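okay, thread time. I spent most of July reading the management plan for the Camodow community forest and I have Thoughts. grab a cuppa

1/ quick background for anyone who doesn't live up this way. Camodow is second-growth cedar and hemlock with a strip of proper old stuff along Medve Creek. The province hands out the tenure, the community forest society runs it, and the rest of us complain about it at the post office

2/ the new plan is out for comment and it's 40 pages plus maps. I read all of it, including the appendix on culverts (the culvert appendix is great, I will not be taking questions)

3/ the big change is the creek buffer. The old plan kept the saws 30 metres back from Medve Creek. The new one says "variable retention based on site assessment". Which could mean a wider buffer! Could also mean a much skinnier one! Depends who's doing the assessing and what kind of week they're having

4/ I emailed the society and Radka Kovačević wrote back the same evening, which was lovely of her. Her answer was that the assessments get done by a registered forester and the reports will be public. I asked where they'd be posted. She's checking

5/ to be fair to the variable thing, a flat number is pretty dumb on a slope. There are spots on the north side where the bank has been creeping toward the water for years and 30 metres doesn't even get you to the top of the break. You'd want double there. So I'm not against it, I just want a floor written in. Variable, but never less than X

6/ Belmiro Sequeira, who used to cruise timber all over this valley, told me the same thing in the Co-op parking lot except with a lot more swearing

7/ next, the firewood permits. Currently you get 2 cords per household, dead and down only. Proposal keeps the 2 cords but moves the cutting area from the Bola road out to the far end of the Sorninine spur

8/ have you driven the Sorninine spur lately? there's a washout at kilometre 13 you could lose a Corolla in. Plenty of people who actually need that firewood do not own a truck with any clearance. If the idea is to give the Bola side a rest, fine, I get it, but fix the road first or keep a little pocket open near the gate for folks who can't make the drive

9/ Amarachi Ezeani has been organizing rides and a shared trailer for seniors' wood for a few winters now and she says the extra distance pretty well eats the gas money. Please talk to her before this gets signed!! She has the whole thing in a notebook

10/ the part I love: cultural cedar is finally its own section and not a footnote under "other values". Bark stripping areas get mapped with the Nation, and the maps stay with the Nation and don't go in the public version. Good. That's how it should've been from the start

11/ also good, they're dropping the spring burn piles near the school and chipping instead. My sinuses would like to thank everyone involved

12/ stuff that's missing. Nothing on windthrow. We lost so many edge trees in that one November blow, the whole east side of the last block looked like spilled matches, and the plan just sort of strolls past it. If you leave thin strips of standing trees next to an opening they fall over, that's what they do

13/ nothing on who's monitoring the creek once cutting starts either. The streamkeepers have years of temperature readings sitting in a spreadsheet and Keisha Greenberg would hand it over tomorrow if somebody asked. She's said so at two meetings. Somebody ask!

14/ a few of you wanted to know what I think about the annual cut. I went back and forth on it. The number's a bit lower than last time, and on paper it looks sustainable, but it leans on growth estimates from an inventory flown before the hot dry summers we've been having. Young hemlock on the south slopes looks rough. I'd like to see a re-measure partway through the term and the cut adjusted to match. Pretty normal ask, other community forests do it

15/ Alaric Iwasaki made the case for the other side in my replies yesterday, go read him, he was very civil about it. His point is that the mill contract needs a steady number and if it wobbles every couple of years we lose the buyer, and the trail money goes with it. He's not wrong about the trail money. I don't have a neat answer for that one

16/ short break. back now
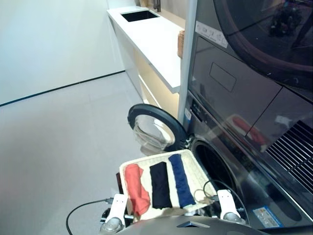
red, black, navy. folded clothes

17/ right, where was I. How to comment. There's a form on the society's website but it cuts you off after a paragraph or so, and I lost a whole draft to it. Just email. The address is on the second page of the plan, under the map legend for some reason

18/ or drop a paper copy at the office, slot in the door, they do read them. Put the section number at the top of each point so it gets sorted into the right pile. "Section 4, buffers, please add a minimum width" is a perfectly good comment. You don't have to write an essay (I did write an essay)

19/ open house is at the hall at 7 pm, date's on the poster by the library. The forester is supposed to be there with the big maps. I'm going to stand in front of the Medve Creek one until I understand the hatching. Come stand with me

20/ a few replies to replies. No, they're not selling the tenure, I don't know where that's coming from, there's nothing in the plan about it. Yes, mountain bike trails stay. Yes, dogs too. Mushroom picking isn't mentioned anywhere, so I'd assume it carries on as is, but it wouldn't hurt to put in a line about it if you're a chanterelle person

21/ if I've got anything wrong tell me and I'll fix it in the thread. I already had the wrong name for the upper bridge in an earlier post, thanks to the three people who messaged

22/ adding one since Radka just got back to me! Assessment reports will go up on the society's site "as they are finalized". So after the forester signs but hopefully before the cutting starts? I've asked. Will update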